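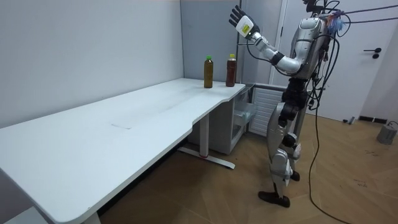 What lives on the long desk, and what goes in a drawer?

Big flat work lives on the desk, and anything smaller than a hand goes in a drawer at the end of the day.

I wrote that on the whiteboard in December and I'm still pleased with it. Two weeks in, I can find the calipers on the first try. The calipers!

Desk notes, morning

Wiped the top down end to end with the Dratura cleaner, diluted per the label. It lifts pencil marks beautifully. It does nothing for the scuffs, which I've decided to love. The white top is so good for sorting small parts, you can spot a dropped washer from across the room.

Two bottles standing at the far end, near the wall, green cap and yellow-orange cap. Drinks are fine there as far as I'm concerned, with the caps on. Please keep them off the middle, where the Pilus drawings get unrolled. Those sheets curl if you look at them wrong and I don't want to reprint the set.

Also checked the desk for level. Off by 2 mm over the full length, lower at the wall end. Didn't touch it. Round stock rolls gently toward the wall and stops there, and I've come to rely on that.

Drawer notes, after lunch

The drawer cabinet under the end of the desk is the best thing in this room. I emptied the top drawer completely, vacuumed it, and put back only what I'd reached for this month. It's shallow, so everything sits in one layer and you see it all at once. Heavier stuff went further down. The rails got a wipe with a dry cloth, no oil (oil plus paper dust makes paste, learned that on the old Soser cabinet).

Counted the M3 screws while I was at it, because the stock sheet said 1,000 and I was curious. 998! I'm thrilled with that. Rebagged them in lots of 100, with one short bag marked 98 on the outside so it gets used first.

Still to fix: the Dimitriou label tape peels at the corners on the drawer fronts. Could be the radiator on that wall drying it out, could be me not degreasing first. Trying one label on a properly cleaned front and one on a front left as is, then I'll look again when the heating has been on for a while.

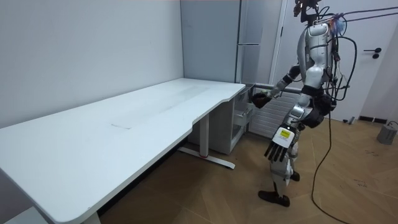

For next time

Shut the top drawer before sliding anything long down the desk.
Order more small bags, the resealable kind.
Tall cabinet next. I've been putting it off, but after today I'm looking forward to it. Start at the top and work down, and have an empty box ready for whatever has no home.
Move the spare Pilus sheets out of the tube and flat under a board overnight.
Write the M3 count on the stock sheet before I forget it.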